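Chapter 4
Surface Gloss and the Reflection of Light

4.1 Two kinds of reflection

Light that strikes a painted or molded surface leaves it in two ways. One part reflects at the boundary between air and material, at an angle equal to the angle of arrival. This is specular reflection, and on most colored plastics and paints it keeps the color of the lamp. The other part enters the material, scatters, and comes out in many directions with the color of the pigment. This is diffuse reflection.

A flat face sends specular light in one narrow range of directions. A rounded edge turns through many angles in a short distance, so some strip of it is likely to face the right way. The result is a thin, pale line between two faces, as on the red cube.
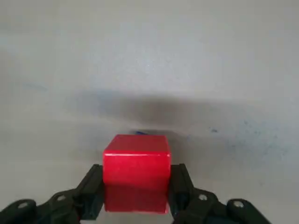 4.2 Measuring gloss

Gloss is measured by comparing the specular light from a sample with that from a polished black glass standard. The angle of the beam must be stated with every reading. Sembiring and Liem measured 64 painted panels and rejected 26 of them for uneven coating before any gloss values were recorded. Their method is used in Problems 3 to 7. Curved samples are treated in Section 4.5.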